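Kids' Corner: How does a soccer league table work?
Nov 20, 2018

OK so your team won on the weekend and your uncle says "that's three points!" Three points for what? They only scored one goal! Let's sort it out quick.

A league is not like a cup. In a cup you lose once and you're out. In a league everybody plays everybody, usually two times. One game at home, one game away. Lose a game? Too bad, but you play again next week.

After every game the teams get points.

Win = 3 points
Draw (same score) = 1 point each
Loss = zero. Sorry.

It doesn't matter if you win 1–0 or 9–0. Still three.

Now let's pretend. Say our league has four teams: Mostau, Fleder, Janjua and Skadunville. Each team plays the three others twice, so six games each. Mostau win four, draw one, lose one. That's 12 points for the wins plus 1 for the draw. 13! Fleder win three, draw two, lose one. 9 plus 2, so 11. Mostau are on top.

The table is just a list. Most points at the top, least at the bottom. You'll see little letters over the numbers:

P – games played
W – wins
D – draws
L – losses
GF – goals for (the ones you scored)
GA – goals against (the ones you let in. ouch)
GD – goal difference
Pts – points

Goal difference is the tricky one. Take the goals you scored and take away the goals you let in. Scored 15, let in 13? Your goal difference is plus 2. Scored 13, let in 15? Minus 2. Yes it can go below zero, like the temperture in winter.

Why bother with it? Ties! If Janjua and Skadunville both finish on 4 points, lots of leagues look at goal difference next. Bigger number goes higher. So that goal in the last minute when you're already losing 5–0 can still matter. Keep running.

Some leagues do it a diffrent way and look first at the games the two teams played against each other. That's called head-to-head. Check the rules of your own league, they're usually on its website.

And the bottom? In many countries the last few teams drop down to a lower league. That's relegation. The best teams from the lower league come up and take their spots – promotion. So a game between two bottom teams in May can be just as loud as one between the top two.

Try it! Grab paper, make up four teams, roll a dice for the goals, fill in your own table. Use pencil.

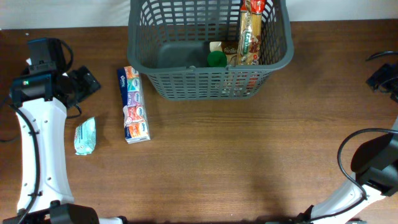 Naheed Orakzai: My daughter did the dice league last night and two of her teams finished level on points AND on goal difference. We went with most goals scored after that, and I think a lot of real leagues do the same. Could you add that part for the kids? She was pretty upset until we found a way to split them.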